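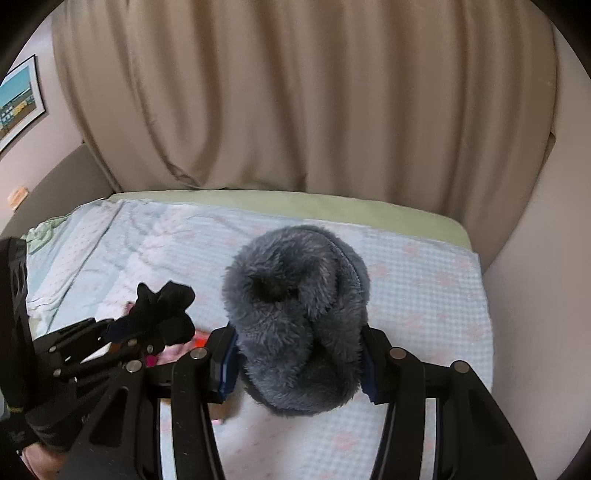 Attachment 1 - shaggy blue-gray slipper-like plush, held over the bed

Kinsella Support - Ticket history
Subject: Listing photos rejected, then listing stuck on "Pending review"
Product: Kinsella Seller, phone app and web
Shop: Bravutby
Status: Closed

Opened by customer, Monday, 8:14 AM

I run a small secondhand shop called Bravutby on Kinsella. Until last week I could post items from my phone with no trouble. Now every new listing stops at the photo step with the message "Upload incomplete. Please try again." If I tap Retry four or five times it sometimes goes through, but then the listing sits on Pending review and never goes live.

What I have tried so far:
Restarted the phone.
Signed out and back in.
Deleted the app and installed it again. This lost my saved drafts, so please warn people.
Switched from home wifi to mobile data. Same message.
Posted the same item from a laptop browser. Worked the first time.

The gray plush listing is the one I have been testing with. I have 33 drafts waiting to go up.

Support reply, 9:02 AM

Thank you for the details. Sorry about the drafts. Drafts made in the app are stored on the phone until the first photo finishes uploading, and removing the app clears them. We have passed your comment on to the help page editors.

Please send us:
1. The app version, from Settings, then About.
2. Whether you use any other app to prepare or post your listings.
3. One more photo that failed, attached to this ticket in its original size.

Customer reply, 9:40 AM

Version is the newest one in the store, I checked for updates just now and there were none. I use Ridero for shipping labels. It is linked to my shop so that orders go over by themselves. I also let it resize photos, but I set that up ages ago and had forgotten it was on. Second photo is attached.

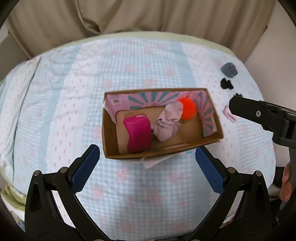
Attachment 2 - open cardboard box on the bedspread, original size

Support reply, 11:25 AM

Both attachments open correctly at our end and the files are not damaged. The problem is not with your photos.

We looked at the upload log for your shop. Each time you add a photo from the phone, two requests arrive close together. One is from our app and the other is from Ridero. The second request replaces the first before it has finished, and our server closes both. When you tap Retry enough times, one of them gets through, but the listing is left with a photo record that has no file behind it. The review queue can't open that record, and the listing stays on Pending.

Please try the following, in this order:
1. On the web, go to Shop settings, then Connected services.
2. Open Ridero and turn off "Manage listing photos." Leave "Send orders" turned on.
3. Close the phone app fully and wait 2 minutes.
4. Post one test listing with one photo.

Do not disconnect Ridero completely. That would also remove labels you have bought and not printed yet.

Customer reply, 1:10 PM

Turned it off. The first test failed the same way. Then I noticed the switch had gone back to On by itself. I turned it off again, pressed Save at the bottom of the page this time, and the next test went through on the first try. The Save button is a long way down and on my laptop it is off the screen, so it is easy to miss.

New listings are going live now. The old ones are still on Pending - will they clear on their own or do I need to post them again?

Support reply, 2:48 PM

They will not clear on their own. We have removed the empty photo records from your shop, and the affected listings are now back under Drafts. Open each one, add the photos again and publish. Titles, prices and descriptions have been kept. Listing fees charged during the failed attempts have been credited back to your account.

For bigger batches, the web uploader accepts up to 200 photos at a time. It matches photos to drafts by file name if you use the item number first.

Customer reply, 5:30 PM

All up except one, which needed a new category. Fees are back too. I measured the upload time out of curiosity and it is faster than before. One question for later: my other shop is on Nostuvstead, which also links to Ridero. Should I expect the same thing there?

Support reply, 5:52 PM

We can't see how Nostuvstead handles photos, so please ask their support. If the photo option is turned on there as well, turning it off is a reasonable first step.

Internal note
Linked to existing issue: duplicate photo requests with partner resizing enabled. Save button position reported to web team. Workaround confirmed by customer. Leave parent issue open.

Ticket closed by customer, 6:05 PM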